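Sturnport Shared Workshop
Handout 8: Home-built automation, and what to believe about it

Read this before the bench session. It covers the drive-handling cell, the one people keep calling "the automatic PC recycler." Please stop calling it that.

1. What the cell is

One arm, one gripper, one slatted table, one old desktop tower on its side with the panel off. The drive sits in a holder next to the case. The Gollent write-up says the arm "services computers." It moves a hard drive in a caddy between two known places. Everything hard about servicing a computer (screws, stuck latches, cables somebody tied in 2009) was left out of the job.

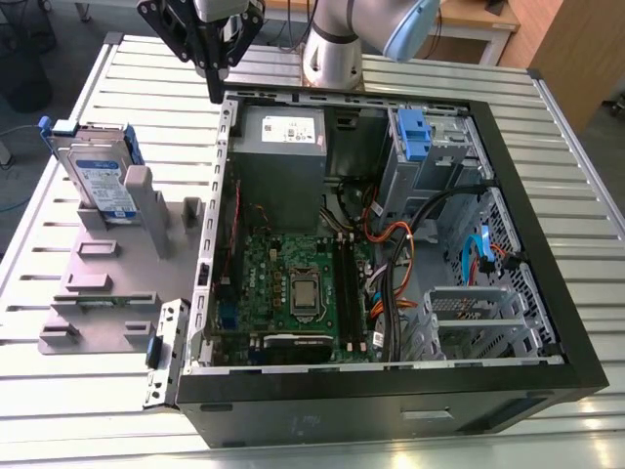

Fig. 1. Open tower, with the drive upright in the holder at left.

2. Where the cleverness sits

Mostly in the holder. Look at the posts and raised blocks on that gray tray and ask what the arm would do without them. My guess is it would miss. A good fixture is cheap and dull, and it does more for repeatability than a new planner will. If your home build has a bad fixture, don't spend January tuning software.

Cables are the other thing. The orange, black and yellow bundle hangs loose inside the case, and a script with fixed waypoints knows nothing about it. Move the bundle by hand and run again before you tell me the program is robust.

3. Counting runs

The Pfister notes claim the routine is "reliable." They give 16 runs, same tower, same table position, same afternoon. That tells you very little. For your own report I want 64 runs, with the tower lifted off and put back after every 8. Log the failures too, including the ones you stopped by hand. A run you rescued is a failure. 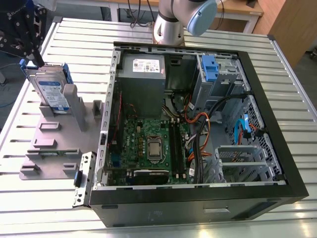
4. Before next time

Bring a one-page plan for your own build. State what moves, what holds it still, and what happens when the part isn't there. "The camera will handle it" is not an answer.

Skip the Clovov chapter on learning from demonstration for now. We'll get to it, and I have complaints.

Room 1202, usual hour.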